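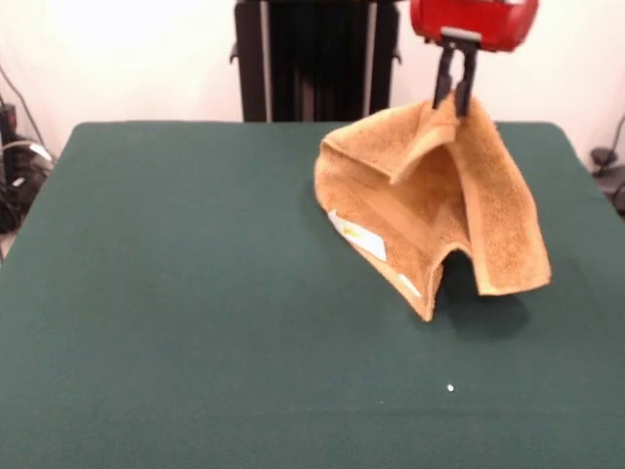 라벨 쪽 면이 앞으로 오게 들어 올린 상태

홈 | 제작기 | 질문답변 | 부품장터 | 자유게시판

공유작업실 수건 개기 팔 제작기 (집게 한 점 잡기)
글쓴이: 카딕공방 | 2025년 11월 7일

9월부터 작업실에서 만들던 빨간 팔로 수건 개기를 시험하고 있습니다. 작업 이름은 Venodura로 붙였습니다. 팔은 하나만 쓰고, 상판에는 진녹색 천을 씌웠습니다. 맨 상판에서는 수건이 통째로 밀려서 접히지 않았습니다.

지금까지 464회 돌렸고 초반 200회는 버렸습니다. 집게 높이 기준이 틀려 있었습니다. 지금은 천 표면에서 6mm 위까지 내려가서 오므립니다.

문제는 한 점만 잡고 들면 수건이 텐트처럼 모인다는 점입니다. 너무 높이 들면 내려놓을 때 모양이 매번 달라집니다. 의견 부탁드립니다.

---
보풀제거반
수건 말고 빳빳한 것부터 해보셨나요? 저는 천은 나중으로 미루라는 쪽입니다. 좌표가 틀린 건지 천이 움직인 건지 구분이 안 됩니다.

---
카딕공방 (글쓴이)
골판지 상자 납작하게 편 것도 올려놓고 해봤습니다.
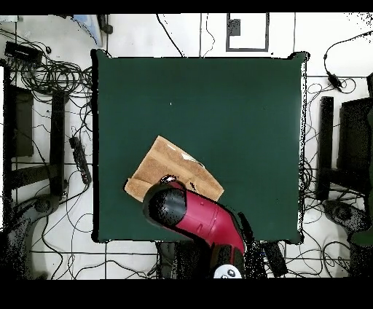

상자는 접는 선이 정해져 있어서 좌표 확인용으로는 괜찮았습니다. 다만 집게를 모서리 밑으로 넣어야 해서 접근 각도가 수건과 다릅니다. 상자에서 맞춘 값을 수건에 그대로 쓰지는 못했습니다.

---
Teodor Vik
높이 들 필요가 없습니다. 모서리만 살짝 띄워서 반대쪽으로 끌고 가세요. 나머지가 바닥에 붙어 있어야 기준이 생깁니다.

---
초록펠트
반대합니다. 끌면 밑에 깔린 천까지 같이 울어요. 저는 완전히 들어서 늘어뜨린 다음 내려놓는 쪽이 나았습니다. 수건 두께에 따라 다르겠지만요.

---
카딕공방 (글쓴이)
두 방법 다 해봤고 지금은 Teodor 님 방식에 가깝게 합니다.
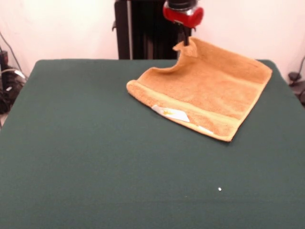
모서리를 집을 때 속도를 줄였고, 이동 경로는 직선에서 낮은 호로 바꿨습니다. 바꾼 뒤로 73회 돌렸는데 한 번에 반으로 접히는 경우가 늘었습니다. 초록펠트 님 말씀대로 밑천이 우는 문제는 있어서 상판 둘레를 다시 당겨 고정할 생각입니다.

---
초록펠트
둘레만 당기지 말고 양면테이프를 가운데에도 붙이세요. 그리고 고정 카메라 하나로는 접힌 안쪽이 안 보일 텐데요.

---
카딕공방 (글쓴이)
위에서 내려다보는 카메라도 같이 씁니다. 팔 쪽에서 보면 겹친 부분이 더 잘 구분됩니다. 테이프는 나중에 떼기 힘들어서 보류하겠습니다.

---
Olesia Shevchuk
바닥 배선부터 정리하시는 게 어떨까요. 멀티탭이 상판 바로 옆이라 발에 걸리기 좋아 보입니다. 저희 작업실은 케이블 덮개를 쓴 뒤로 전원 빠지는 일이 없어졌습니다.

---
카딕공방 (글쓴이)
맞습니다. 배선은 다음 주에 합니다. 남은 작업 순서를 적어둡니다.

1. 접힌 모양이 삐뚤어졌을 때 다시 잡을 지점 고르기. 지금은 제가 화면에서 직접 찍어줍니다. 라벨이 보이면 방향 잡기가 쉽습니다.

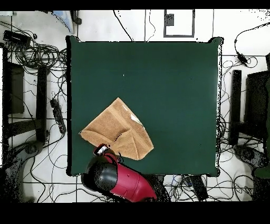 2. 바닥 케이블 정리. 전원선과 신호선을 나눠서 묶고 덮개를 씌웁니다.

3. 집게 끝에 고무 씌우기. 두께별로 깎아서 비교해 보겠습니다.

---
보풀제거반
3번을 먼저 하세요. 집게 끝이 바뀌면 1번에서 고른 지점도 다시 봐야 합니다.

---
카딕공방 (글쓴이)
그렇네요. 3번부터 하고 결과는 이 글에 댓글로 올리겠습니다.

문의: 게시판 운영자 쪽지 | 게시물의 저작권은 글쓴이에게 있습니다 | 맨 위로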